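Nokside adds block-sorting lessons to its arm simulator

Thu 2 April

Subscribers to the Nokside training simulator can now download the Flanska task pack, which covers picking and placing small numbered cubes with a single arm. We have had it on the office machines at Godcombe for a fortnight.

The pack has 30 tasks. The early ones ask the learner to line up the gripper over a cube, close on it and lift. Later ones bring in an open container and ask for cubes by number, so the program has to sort out which is which before the arm moves. Lighting and shadow can be changed between runs, and we'd recommend doing that early if you plan to train a vision model on the output.
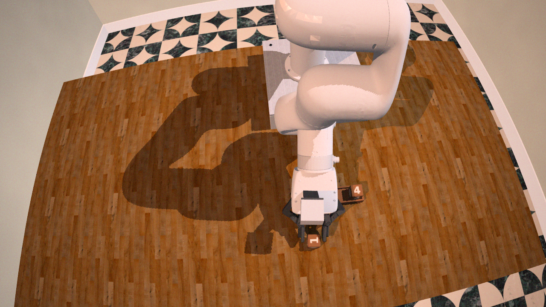
Each run can be saved with joint positions and gripper state, and replayed at a slower speed. Replay was the feature we used most. A missed grasp is much easier to sort out when you can step back through the last few centimetres of travel. The colour settings are buried two menus down and took us a while to find.

Flanska costs $347 for a single seat, or $200 if you already hold a Majimbun licence. A trial version with 7 of the tasks is free from the Nokside members' page. It needs a fairly recent graphics card, and our older laptop struggled with the shadows turned up.

A pack covering two-arm tasks is due in June.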